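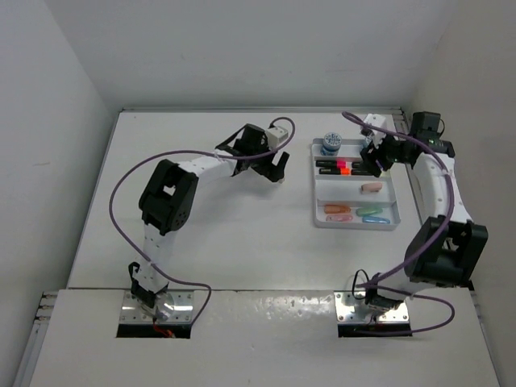 Page last changed: 24 Sep 2020

Went back to the Ernmont grant book. Volume 2, the one with the replaced spine. The foliation is in two hands and they disagree after leaf 116, where the first clerk skipped a leaf and the second one corrected him in pencil. I am citing the pencil numbers from now on. Earlier notes that use the ink numbers need one added after that point. I have marked the ones I could find.

Main job was the boundary between the Ernmont grant and the land of the Rondard family. The grant gives the line as running "from the forked oak by the mill brook north to the heap of stones, and thence by the brow of the hill to Baluyot's fence." No bearings, no distances. The later resurvey gives the first leg as 271 rods and calls the direction north by the needle, so magnetic, with no statement of the variation allowed. If the surveyor was using an old compass reading copied from the first plat, the line swings a few degrees west of where the printed town history puts it, and the heap of stones ends up on the other side of the brook. The printed history says nothing of this. Its map was drawn from the resurvey with the top of the sheet taken as true north.

The Baluyot in the grant is harder. He is not in the first list of proprietors. He turns up as a witness to two deeds and as the holder of a fence, which implies he held ground behind it, but I have found no conveyance to him. Either the deed was never recorded or it is in the loose papers. The town history makes him a proprietor outright and gives no source. I think the compiler took the phrase in the grant and worked backward. Changed my own table to "abutter, title not shown."

Attila Antal wrote in the morning about the tax list. He has been through the whole thing and gets 33 names, against the 34 in the town history. The extra one is a double entry: the same man under Devov and again under Devoe, one line with the acreage and one with the livestock. I checked his reading against my copy. The acreage line has no livestock and the livestock line has no acreage, and the two together make an ordinary farm. I accept it. It does mean the Devov lot does not get divided in the reconstruction, so the strip I had labeled "Devoe, small holding" has to come out and the road frontage has to be closed up. 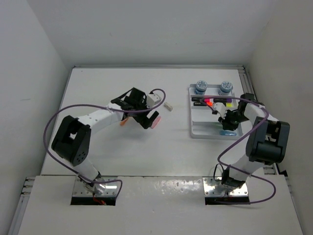
Left arm on its base plate, with the black gripper toward the middle of the table.

Afternoon on the December session of the town meeting. The minutes for it were entered late. The ink matches the following spring's entries and the clerk has left half a page blank before it, then run out of room and finished up the margin. The vote to lay out the mill road is in the margin part. It refers to "the stones lately agreed upon," so by then there had been some settlement with the Rondards over where the heap stood. No agreement is recorded in the deeds. Possible places to look: the court files, under trespass; the mill accounts, if anyone was paid for moving stone; the back leaves of the minute book, which have been used for reckoning and have never been indexed.

Tried the back leaves for the last hour. Mostly bounties and a list of men owing a day's work on the bridge. One entry reads "pd for chaining ye line with Rondard," sum illegible, no date. The entry under it is for nails.

Transcription now stands at the foot of leaf 116 recto. The verso is water stained along the gutter and will need the raking lamp.

To do: recompute the first leg with the variation applied. Send Attila the two Devov lines side by side. Ask for the trespass files. Fix the note on the mill brook, where I wrote east bank and the deed says west.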